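Use the Good Dishes on a Tuesday

Filed under: Home, Opinion
18 Jul 2024

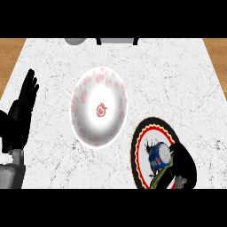 When is the right time to use the good dishes? Tonight, with whatever you were going to eat anyway, even if that's toast.

I have felt this way for years and I only get more excited about it. The good dishes in most houses live on the top shelf, or behind glass, or in a box with the word FRAGILE on all four sides. They come down in November, they get washed by hand by somebody who is nervous the whole time, and they go back up. Then the family eats out of chipped cereal bowls until the next November. I grew up like that. We had a Drondamen dinner service with a blue rim and I believe I ate from it twice before I turned ten.

When the Drondamen set came to me, I did the same thing with it. I moved it through three apartments without opening the box! The last of those moves was to Zuvport, into a kitchen so small that there was no shelf for two sets of anything. I had to choose, and I gave the everyday plates to the thrift shop on the corner and unpacked the good ones. It was a decision made entirely by cupboard space and I am so glad of it.

Dinner got better. I don't mean the cooking, which is what it always was. But leftover rice with an egg on it looks like somebody's dinner when there's a blue rim running around it, and I started sitting down to eat instead of standing over the sink. I put the phone in the other room. A soup I had made so often I was sick of it got a second life because I liked reaching the bottom of the bowl.

Which brings me to bowls with something painted at the bottom. I love these without any reserve. A flower, a fish, a little rooster, I don't care what it is, it works on me every time. You eat and eat and there it is. Somebody who designed tableware sat down and thought about the last three spoonfuls, and I think that is a wonderful thing to spend a working day on.

Now, the objections. I've heard them all, mostly from my own relatives.

The first is breakage. Yes, things will break. I have lost a saucer, two side plates and the lid of the sugar bowl, and I was sorry each time, the sugar bowl most of all. The box in the closet isn't safe either, though. My aunt in Dredau kept hers in the basement and a shelf gave way, and that was the end of a set she had eaten from maybe four times. I would so much prefer to lose a plate to spaghetti.

The second is value. People tell me a full set is worth something and a broken set isn't. I looked into this. A dealer at the Oláh flea market had a complete service very like mine, in nice shape, with the gravy boat and everything, and he wanted 34 dollars for it. He told me he couldn't move them. Young couples don't want them, he said, and the people who do want them already have one from their mother. If yours really is rare, fine, get it looked at. Most of ours are not rare. They are just good plates.

The third is the dishwasher, and I'll give some ground there. Anything with gold on it should be washed by hand, and old glazes can be touchy. Some very old pieces shouldn't hold food at all, so do check if you don't know where a thing came from. But washing four plates by hand takes as long as one song on the radio - two if you dry them.

And the fourth, the one people say more quietly, is that it feels like showing off. Who am I to eat scrambled eggs off the wedding china? I understand this one better than the rest. We were taught that nice things were for company, and that doing it for ourselves was a bit much. But think about who is at your table most nights. It's you, and maybe one or two people you love more than any guest who ever came for the holidays. They've been getting the chipped cereal bowl.

Mixing is fine, too. I'd even say it's more fun. Once a set has a few gaps you can stop worrying about it matching and start picking up single pieces you like, a plate here, a soup bowl there. My table has the blue rims, some plain brown stoneware, and one enormous yellow platter from Oláh that goes with nothing and gets used constantly. I bought it the same day I didn't buy the 34-dollar service, and I still think about going back for the gravy boat.

So go and get the box down. Check the bottom for old newspaper, by the way, since whoever packed it may have left you something good to read while the water gets hot.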